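# Pick-and-place demo at an open day: fixed scene or random scene?

Posted by **Teresa Malinowski**, Mar 12, 2020

I help run the open day at Kurville and have been given the robot station. There is no physical arm on site, so the demonstration runs in simulation on a projector. The task is to move a die onto a square pad. Visitors come through in groups of 24 and stay at the station for a few minutes.

The software, Nosier, can either load the same layout every time or shuffle the dice and the pad before each run. I have two views to put on screen, one looking past the gripper fingers and one from across the table.

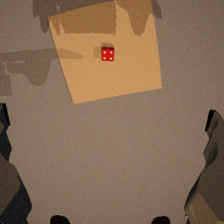
My concern is timing. With a fixed layout I know how long a run takes. With a shuffled one, the planner sometimes thinks for a while before the arm moves, and my limit is 60 seconds per run. Which mode is better for a general audience, and which view should go on the large screen?

---

**Craig Geddes**

Use the shuffled mode, but pick the seeds ahead of time. We did this at our own open day last June. I ran 200 seeds overnight with the display off, logged the planning time and the total time for each, and deleted every seed that went over the limit. The rest went into a text file that the demo stepped through in order. To a visitor it looks random, and you still know the worst case.

Some settings to check before the day:

- Planner timeout: set it well below your run limit, so that a failed plan resets the table instead of stalling.
- Reset: bind it to one key. Do not depend on a menu in a dark room.
- Shadows: leave them on. They cost some frame rate, but people at the back judge height from the shadow of the gripper.
- Physics step: do not change it between the test machine and the projector machine. My seed list was useless until both matched.

For the large screen I would use the view from across the table. A first-time visitor needs to see the arm and the target together.
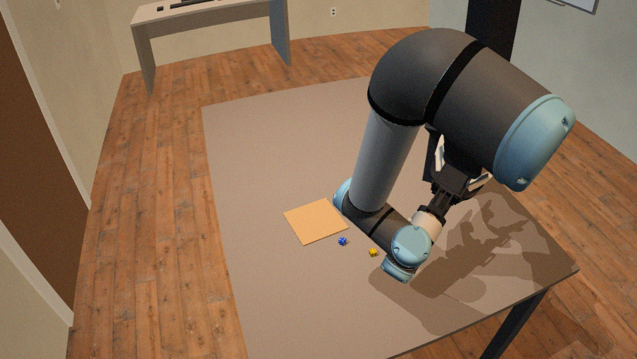 *Table view: square pad, blue die and yellow die to the left of the gripper.*

The gripper view is useful as a small inset. On its own it is hard to follow, as most people do not know which way is up – mine kept asking. If Nosier cannot do an inset, use a second monitor.

---

**mocanu_user**

fixed layout. simpler. we used Mocanu not Nosier but same idea, nobody stays long enough to see it repeat

---

**Teresa Malinowski**

Thanks, both. I will go with the seed list. Craig, did you log from inside the simulator or with an outside timer? Mine only reports planning time.

---

**Craig Geddes**

Outside timer. I wrapped the launch script and wrote start and end to a CSV. Include the reset in the total – I left it out the first time and had to run all 200 again.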